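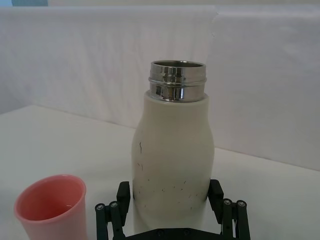

Jornada de puertas abiertas de Sullico: notas y grabaciones

README de la carpeta compartida. Versión de septiembre, mantenida por Oriana Ledesma.

Qué contiene

Grabaciones y notas tomadas durante la demostración de manipulación robótica que Sullico organizó en su nave de Mackay. El brazo lleva una pinza paralela de dos dedos y una cámara pequeña a la altura de la muñeca. El programa que lo gobierna se llama Nomitz y, según el folleto, «manipula objetos cotidianos sin programación previa». La frase aparece tres veces en el folleto. En las notas técnicas que nos dieron después no aparece ninguna.

La carpeta tiene 228 episodios. Un episodio empieza cuando el operador pulsa inicio y acaba cuando lo pulsa otra vez, haya terminado la tarea o no. Esto importa más de lo que parece, como se explica en la sección de etiquetas.

Estructura

episodios/ – un subdirectorio por episodio, con el vídeo de muñeca y las posiciones de la pinza
notas/ – mis apuntes del día, pasados a limpio, en texto plano
folleto/ – el folleto de la jornada, escaneado
etiquetas.csv – resultado de cada episodio según Sullico y según yo, en columnas separadas

Los vídeos no tienen audio. Las explicaciones del presentador están resumidas en notas/, sin citas literales salvo donde hay comillas.

La tarea principal

Agarrar una botella térmica blanca por la parte baja, levantarla y dejarla en otro punto de la mesa. En parte de los episodios hay también un vaso de plástico rosa, que el programa debe dejar en paz. Mesa blanca, fondo blanco, luz pareja. Pregunté si se podía retirar el fondo y la respuesta fue que ese día no.

No digo que agarrar una botella sea trivial. El cuerpo es curvo, el cuello de acero devuelve reflejos, y una botella blanca contra una superficie blanca no se lo pone fácil a la cámara. Pero una botella colocada de pie, a una distancia cómoda y con sitio a ambos lados para los dedos, es una versión bastante amable del problema. De «objetos cotidianos» en plural vi dos, y uno de ellos solo tenía que seguir donde estaba.

Etiquetas

La columna exito_sullico viene tal cual la entregó la empresa: 105 episodios marcados como éxito. El resto figura como «no evaluado», categoría que en la sala se presentó como material de calibración. No hay ninguna fila marcada como fallo.

La columna exito_revisado es mía. Criterio: la botella se levanta de la mesa, se vuelve a apoyar, queda de pie y no interviene ninguna mano entre el inicio y el final. Con ese criterio, 20 de los éxitos declarados dejan de serlo. En 9 de ellos el operador recoloca la botella a mitad del episodio. En los demás, la grabación se corta con la botella todavía en la pinza, y no hay forma de saber qué pasó luego. Los he dejado como «indeterminado», que me parece lo justo.

No he revisado los «no evaluado» con el mismo cuidado. Quien quiera hacerlo encontrará la columna vacía.

Lo que no se puede sacar de aquí

Tasas de acierto comparables con las de otro sistema. Los episodios no son independientes: entre uno y otro alguien devolvía la botella a su sitio, y ese sitio variaba poco.

Fuerza de agarre. La pinza guarda la apertura de los dedos y nada más. Las marcas oscuras que tiene la botella en la mitad inferior no deberían usarse como prueba de nada: no sé si son de la pinza, de la mesa o de una vida anterior en una mochila, y en Sullico tampoco supieron decírmelo.

Comportamiento con líquidos. Pedí una prueba con la botella llena y sin tapón. Se apuntó la petición.

Autonomía. Durante la visita había un operador con un mando en la mano. Se nos dijo que era por seguridad, y puede que así fuera. Los archivos no distinguen entre movimiento autónomo y movimiento mandado, de modo que la palabra «autónomo» no figura en ninguna columna. He pedido ese dato y lo añadiré si llega.

A favor

El brazo se mueve despacio pero sin tirones, y los archivos de posición están limpios: sin huecos y con marcas de tiempo que coinciden con el vídeo. Cosas peores he recibido de gente con más presupuesto. También contestaron a casi todo lo que pregunté, aunque fuera para decir que no.

Uso

Para practicar lectura de datos, probar un detector de contacto o discutir en clase qué es un éxito, sirve. Para decidir una compra, no. En Trindness preguntaron si podían citar la cifra de 105 en una presentación; pueden, siempre que pongan al lado la columna revisada.

Pendiente

– Revisar los «no evaluado»
– Unificar los nombres de los subdirectorios (hay mayúsculas y minúsculas mezcladas)
– Volver a pedir el registro del mando

Correcciones a etiquetas.csv: indicad el número de episodio y el segundo del vídeo. Sin el segundo no las miro.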